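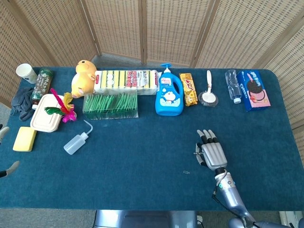
A mesa forrada de feltro, com o biombo de rattan ao fundo.

Retoma-se neste espaço a série dedicada à organização doméstica, interrompida em maio. O presente texto incide sobre a triagem dos objetos miúdos, categoria que, pela sua natureza, não dispõe de lugar fixo na maior parte das habitações e que tende a acumular-se em gavetas, cestos e prateleiras de passagem.

O método adotado é o que me foi transmitido por Liesbeth Verbruggen e consiste em reunir tudo numa única superfície antes de se tomar qualquer decisão. Recomenda-se uma mesa coberta com tecido espesso, de cor escura e uniforme. O feltro serve perfeitamente: os objetos claros distinguem-se de imediato e os frascos deitados rolam menos.

Procede-se em seguida à separação por destino. À cozinha cabem as esponjas, tanto a amarela, já fora da embalagem, como o pacote comprido com texto em japonês, bem como a caixa branca com tampa e a colher de cerâmica. A caixa das bolachas Oreo e a barra de invólucro dourado seguem para a despensa. O frasco azul com doseador, ornamentado com uma figura que lembra o Doraemon, foi atribuído à casa de banho.

Merece menção particular a caixa de plástico transparente com as saquetas verdes dispostas na vertical. Trata-se de uma solução que defendo há anos, pois permite retirar uma unidade sem desarrumar as restantes. Procurei, sem êxito, caixas de dimensões equivalentes no catálogo da Haltent; as da Postma são demasiado altas para as minhas prateleiras.

Subsistem os casos de classificação difícil. O volante de penas coloridas pertence, em rigor, ao material desportivo, mas não se justifica reservar uma caixa para uma só peça. O peluche amarelo fica, por ora, sem destino atribuído. O pano cinzento amarrotado irá para lavar.

Fixei para cada sessão o limite de 60 minutos, com um intervalo de 15. O que não obtiver destino nesse prazo transita para a sessão seguinte, sem exceções. Os comentários permanecem abertos, e agradeço desde já a Enikő Dobos as observações enviadas a respeito do armário do corredor, às quais responderei em publicação própria.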